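# Speaker notes – open day talk, Tolldale site

18 June 2024. Slot is 42 minutes including questions. Clicker is on the lectern, water on the shelf under it.
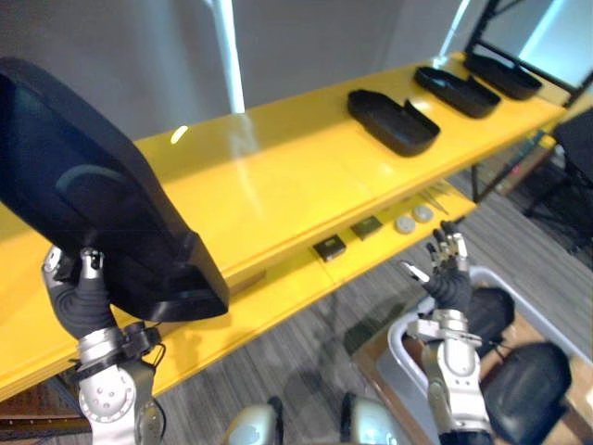
*Slide 1. Tray work at the yellow shelves, left hand holding, right hand reaching for the lower shelf.*

## Opening (leave slide 1 up)

Welcome, thanks for coming out. Bathrooms are back past the sign-in desk. Keep your visitor badge on, you need it to get through the second door.

Say who the talk is for. Most people in the room run a packing or assembly line, or work on one. A few are from the college. No math today.

Ask for a show of hands: who has seen a two-armed robot run in person? Then adjust. If it's most of the room, skip the next section and go straight to the task.

## Why we hold open days

- We started these in February at Grellbridge. That one was all slides and people told us so.
- Today the slides are short and the floor visit is long.
- You will see the robot work at its normal speed. We don't speed it up for visitors and we don't use sped-up video.
- If it drops something, we leave the run going as long as it's safe to.

## The task

Point at the slide for this part.

The large black tray is in the left hand. It has a thick rim, and the fingers have the lower edge. Talk about grip on a rim versus grip on a flat side. A thick rim gives the fingers something to close on. With a thin-walled tray we had to go back and change the hand pose, and that took most of a week.

There are 3 more trays in a row on the upper shelf. They're smaller than the one being held. People at Grellbridge asked whether the sizes matter. Answer: yes, for the reach and for where the wrist ends up. The software treats each size as its own object.

Now the small things on the lower shelf. Dark squares, white discs, and the thin metal pieces toward the back. Pause here and ask the room which of these they think is hardest to pick up. Most people say the discs. For us it's the thin metal, by a long way. It lies flat, it catches the light, and the cameras have trouble finding the ends.

The right hand is open, with the thumb out to one side. Explain that we call this the ready pose. The hand goes to ready before every pick, even when the next item is right beside the last one. It costs time. We tried taking it out and the pick rate went down, so it went back in.

## Two hands at once

This is the part to slow down on.

- A one-armed cell puts the tray down, picks the item, comes back to the tray.
- With two arms one hand can keep hold of the tray while the other works.
- The catch is that the arms share the space. Each one has to know where the other is going as well as where it is now.
- We plan both arms together. Earlier versions planned the left arm first and made the right arm wait. You could see the waiting, and visitors asked about it every time.

Somebody will ask if it's faster than a person. Say no. On this task a trained person is well ahead. What we're looking at is long runs of the same job with few changes.

## Numbers

Only give these if asked, or if there's time.

- 566 logged runs on this shelf layout.
- 7 versions of the grasp settings over those runs.
- No cost figures today. The Findthorpe office handles those and there are cards by the door.

## Shiny surfaces

Short section, can be cut.

The shelves are bright yellow and glossy. Look at the top one and you can see the overhead light in it, including the long pale streak across the middle. Reflections like that are a real problem for vision. A bright patch can look like an edge. A matte cover would make our lives easier – but plenty of customer sites have glossy surfaces and we'd sooner deal with it here.

Same goes for black trays. Dark, shiny and curved is about the worst mix for a depth camera. Mention that the tray ridges help a little because they give the camera some shape to work with.

## Before we walk over

Read these out in full:

1. Stay behind the tape on the floor.
2. Photos are fine, no flash.
3. Don't hand anything to the robot, even if its hand is open and near you.
4. If you hear the buzzer, stop where you are and wait for one of us.

Two groups. First group goes to the robot, second group goes to the Hà bench to try the glove controls. Swap when the bell goes. Anyone who doesn't want to stand that long can use the chairs along the wall and we'll bring questions over.

## Likely questions

**Can it learn a new tray?** Yes. Half a day for a simple shape, longer if the rim is thin or the plastic flexes.

**What happens if the power goes?** The arms lock. The hands stay closed on whatever they're holding.

**Do you need the yellow shelving?** No. Any shelf at a height the arms can reach will do, as long as it doesn't move.

**Can we send you our parts to try?** Yes, up to one box per company. Label it and put a contact number on the lid. Forms are at sign-in.

Go back to slide 1 while people get up.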